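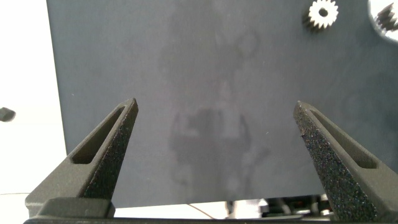 The method was called Patient Insertion, and it had been my idea, so I was the one who had to stay and watch it.

Everyone at Trerkside agreed that the old policy was too proud. It picked up a gear, shoved it at the hub, and treated any resistance as a personal insult. Mine would wiggle. It would back off, turn the gear by half a tooth, and ask again nicely. We had 331 trials to show that manners worked.

"Jardine got theirs to mesh with plain force," my supervisor said.

"Jardine broke two wrists."

"Robot wrists," she said, as if that settled it.

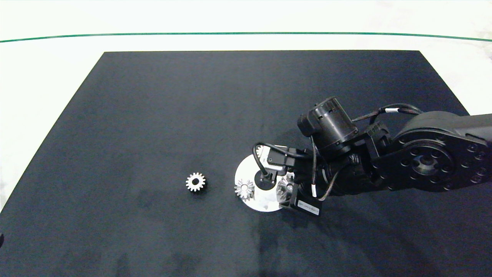
The arm over the disc, one gear still out on the mat.

By November I had started narrating. The arm would hover above the plate, and I would murmur that it should take its time, and it did – sometimes long enough for me to walk to the machine and back with a coffee. The log called this "deliberation." The reviewers at Brilon would call it 27 seconds.

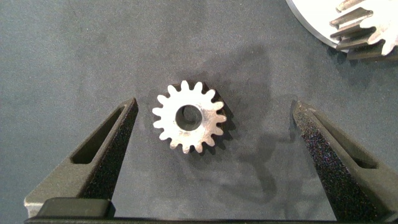
I watched it come down on trial 1 of the last block and stop, fingers wide, thinking things over. I had a success rate to write up. I also had a footnote on speed, which had grown to half a page and acquired its own figure.

"Is it stuck?" my supervisor asked from the door.

"It's being patient."

She looked at the arm, then at me, then at the clock, where it was nearly midnight.

"Which of you trained the other?" she said, and went to find her coat.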